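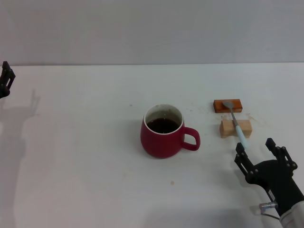 Caneca vermelha, colher apoiada em dois blocos de madeira e as garras do robô.

Mexer o café sem sujar a mesa: o que aproveitar (e o que não) de um teste com robô

Quem acompanha esta página de dicas já perguntou pelo estudo da Plosoneck, aquele em que um robô aprende a pegar a colher e mexer a bebida. O método é de imitação: uma pessoa conduz os braços, o sistema grava e depois tenta repetir sozinho. Foram 3.713 demonstrações gravadas. Li o relatório com um pé atrás e continuo com ele lá.

O número de destaque são 552 tentativas bem-sucedidas. Só que o texto conta como sucesso a colher entrar na caneca, e respingo não desconta nada. Na minha cozinha desconta. Também não achei teste com a colher deitada direto na mesa, que é como ela fica em qualquer casa.

Dos blocos, porém, dá para tirar uma dica. Com o cabo levantado, os dedos entram por baixo sem raspar no tampo:

- Apoie a colher em dois calços, um sob a concha e outro sob o cabo.
- Deixe a ponta do cabo sobrando para fora, virada para a mão que vai pegar.
- Não encha a caneca até a borda.
- Cabo revestido ajuda quem tem pouca força nos dedos. Cabo fino e liso, nem tanto.

Mancha de café em tampo branco: pasta de bicarbonato com água, 30 minutos, pano úmido. Teste antes num canto escondido.

Comprar um braço para isso? Eu esperaria. A Trerkex promete uma versão doméstica com 2 garras e não informa preço nem como se limpa aquilo. Se sair um teste com caneca cheia, açúcar no fundo e mesa bagunçada, volto ao assunto.

Contato | © Narelside Dicas da Casa, 26 de fevereiro de 2025 | Voltar ao topo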